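Wrist camera only policy does worse on shiny shirts - method problem or data problem?

Posted by tengate_lab, 2026-01-26

I'm trying to reproduce a result on first-grasp selection for crumpled shirts. The claim is that a policy trained on wrist views alone can choose a good pinch point without an overhead camera. I have 373 demonstrations, all teleoperated, mixed fabrics. On matte cotton I get 74 percent good first grasps. On anything with a sheen it drops to 30 percent. I count a grasp as good if the collar or placket comes up in the first lift.

The maroon one is typical of the hard group. The button and part of the placket show near the right finger, but the policy keeps going for the tall fold in the center. I randomize the backdrops and put stickers on the table, so I don't think it is keying on the background. Has anyone seen this?

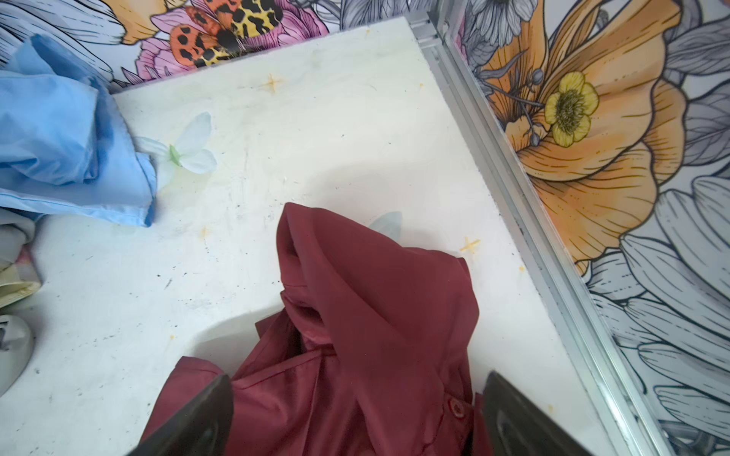
Replies (3)

Noemi Sorrentino
I'd look at the labels before blaming the camera. When people teleoperate, they often grab the highest fold first because it is easy to reach, then regrasp. If you train on the whole episode, the policy learns that first grab as well. Matte cotton may hide the problem because the real edges are easier to pick out there.

Two things to try. Relabel the first grasp in each demo with the point where the operator finally got hold of the collar or placket, and drop the demos where that point was hidden at the start. Then report shiny and matte separately, with the same number of starting piles in each. We did this in Pistis last February and the gap got smaller but did not close. The rest was highlights. A band of light across satin looks a lot like a folded edge to the network, so vary the lamp position during collection too - brightness changes added afterward did very little for us.

Also check what your backdrops are doing. If the floral panels were only up for some of the fabrics, you have tied background to fabric without meaning to.

pace_k
Add an overhead camera. Wrist only is always going to lose on this.

vivilex_user
Overhead would probably help, but then it isn't the same result being reproduced. How many seeds did you run? With 2 seeds I've had swings big enough to make me rewrite a whole section. I'd run more before changing the labels, and keep the shiny test shirts out of training completely.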